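Visit to Hutis, Plevemura
03/08/2021

We went to the Hutis training center in Plevemura to settle what goes into next year's equipment request. The question was whether to buy a two-arm surgical robot for the skills lab or keep paying for time on someone else's.

The morning was mostly numbers. Hutis runs two systems, the Marty and the older Divier. They budget 37 hours a week on the Marty and keep the Divier for beginners. Instruments are the cost we had underestimated. Each one is retired after 16 sessions, and needle drivers go fastest. Their advice was to put instruments on a separate budget line from the service contract, so one can't eat the other.

Practice pads were the other surprise. They order 500 at a time, which gets a better price but needs a cool storage room we don't have. We would probably order in May and split the delivery.

After lunch we watched suturing practice on one of the pads.

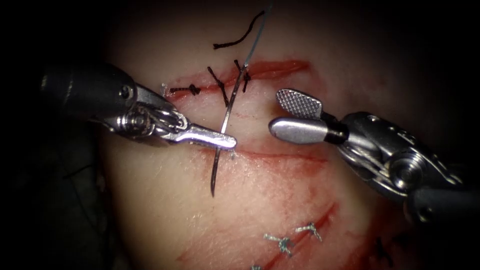
Delivery on a new system is 18 weeks from signing, and the room has to be ready first. That means power, floor loading and a door wide enough for the cart. Our door is not wide enough. Facilities should quote for it before anything else goes in.

My recommendation is to rent for one more year, price the room work now, and ask Hutis for a used Divier quote alongside the Marty. Training days for our own staff still need to be added to both.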